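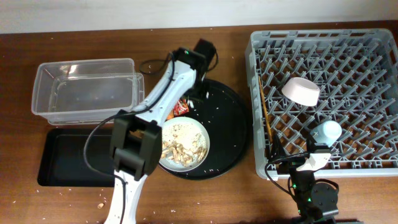

Bautista Rivadeneira wrote on the list:

> I've read this thread with pleasure, but I still don't buy it. We've been hearing "household robots in a couple of years" for as long as I've been subscribed. Every one of these setups is two arms bolted near a table with a handful of dishes on it. My dishwasher at the canteen (a person, I mean) clears a four-top with one hand while talking over her shoulder. She scrapes, stacks, wipes and moves on. When something in the pile is sticky or chipped, she knows before she has thought about it.
>
> So my question is a plain one. Can any of these machines do a chore from start to finish, in a room that wasn't arranged for it? I don't mean one motion out of the chore. And if the answer is "sort of," which part is the sort-of?
>
> Bautista

Bautista, I love this question, and I think "which part is the sort-of" is the best way anyone has put it on this list since April!

I'll take clearing up after a snack, since it's the one I've been chewing on. You have a round tray with a plate and some scraps, a wrapper, a bowl, a pair of chopsticks, a dish rack on one side and a clear bin on the other. A ten-year-old does it without being shown. If you write it out for a machine, though, you get a list that is much stranger than it looks, because the objects don't have much in common with each other apart from all needing to be somewhere else.

The bowl is the friendly one. It has a rim, it's stiff, and it doesn't care much which side you grab it from. If I had to bet money on one item, I'd bet on the bowl every time, and I'd feel fine about it.

The plate is a rim problem too, but a flat plate on a flat tray gives you very little to get a finger under, and if there's food on it then you've got to keep it level until you've decided where the food goes. That second part is where I start getting excited, because now the chore has an order to it. Scraps first, plate second. Do it backward and you've got rice in the rack.

Then there are the scraps themselves. I've come around to thinking crumbs are the real test of all this, far more than anything heavy or fragile. A crumb isn't an object you pick up, really. There are lots of them, they're where they want to be, and "finished" is a matter of opinion. You'd think a wipe would settle it, but a wipe moves half of them off the tray and onto the table, and then you have a second chore. 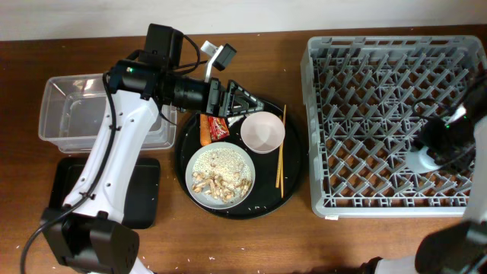 *Two arms, one round tray, rice and peanut shells on the plate.*

Look at what's loose there. The rice is on the plate, on the tray and on the wood, and to me those are three different jobs. What's on the plate can be tipped. What's on the tray could be tipped too, if you've emptied the tray first and have both arms free to hold it level. What's on the wood needs a cloth or a brush or a hand. I don't know of a kitchen robot demo that shows me all three in one go, and I watch every one that gets posted. (Please keep posting them!)

The wrapper is its own thing again. It's crumpled, so it has no shape you could have learned ahead of time, but it's also wonderfully forgiving: pinch it nearly anywhere and it comes along. People who haven't tried it expect soft things to be hard and hard things to be easy. My experience is messier than that. A crumpled wrapper is easier than a chopstick lying flat on a tray, at least with a two-finger gripper, because the chopstick wants to roll, and it's thin, and once you have it you're holding something long by one spot and every small error at your end is a large one at the other.

So, Bautista, my honest scorecard for "start to finish":

- **Bowls and cups into a rack:** yes, I think so, with patience. Slow, but yes.
- **Wrapper into a bin:** yes, mostly.
- **Plate with food on it:** the lift is coming along nicely. The tipping and the last clinging bits are where I'd say sort-of.
- **Chopsticks:** sort-of, and I enjoy every attempt.
- **Crumbs:** not yet. I'd be thrilled to be corrected.
- **Noticing that you missed something and going back:** this is the one I care about most, and it's the one your canteen colleague does for free.

I kept a log of my own hand-clearing at home this summer, just to have something to compare against. It ran to 52 clear-ups, and in 13 of them I went back to the table after I thought I was done. A fork under a napkin, a ring from a glass, that sort of thing. I'd never noticed I did that! A quarter of the time, the chore as I'd have described it to a machine wasn't the whole chore.

And now the rack, which deserves more respect than it gets on this list. 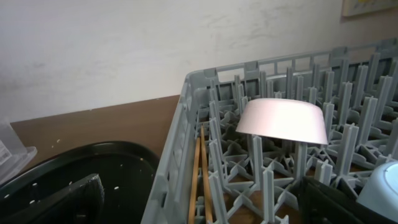 Godfrey Massawe asked last week whether putting a bowl in a rack even counts as a skill, or whether any spot with pegs under it will do, and whether we aren't grading the machines too gently there.

I've gone back and forth on it, Godfrey. A bowl upside down on top of the pegs is a perfectly good result if it's the only bowl. It'll drain. But it takes up the room of several, and the next dish has to live with that choice. Chopsticks between the pegs and the side wall, close to upright — that's how I'd do it myself, and it leaves the rows free. So I'd say putting down is one skill and packing is another, and we should stop marking them with the same check. For a snack for one, putting down is enough. For Bautista's canteen it isn't even close.

Shop floors are a gentler place to ask the question, by the way. Nicanor Cisneros sent me his tally from the kitting bench at Navarrete: 1,422 parts moved from tote to tray in one shift, and I could read that kind of thing all day. But every part had a known shape and a known pocket to go in. No rice! When he tried a tote with the foam packing left in, he says, the arm spent most of its time on the foam. I'd call that the snack tray again, in work boots.

What I'd like to try, if a few of you are up for it, is one shared chore with fixed rules:

1. One plate, one bowl, one cup, two chopsticks, one wrapper, a spoonful of cooked rice.
2. A rack and a bin, placed wherever you like, but not moved after the start.
3. No hands in the work area until you call it done.
4. One photo before, one after, and you write down what you'd have gone back for.

Number 4 is for Bautista. Post failures too, they're the most fun to read.

Senan, can you put the rules on the Mumitz page if people don't object by the end of the week? I can write up the scoring, and I'm happy to argue about the rice. Sticky or long grain changes everything and I have opinions.

Violeta Godoy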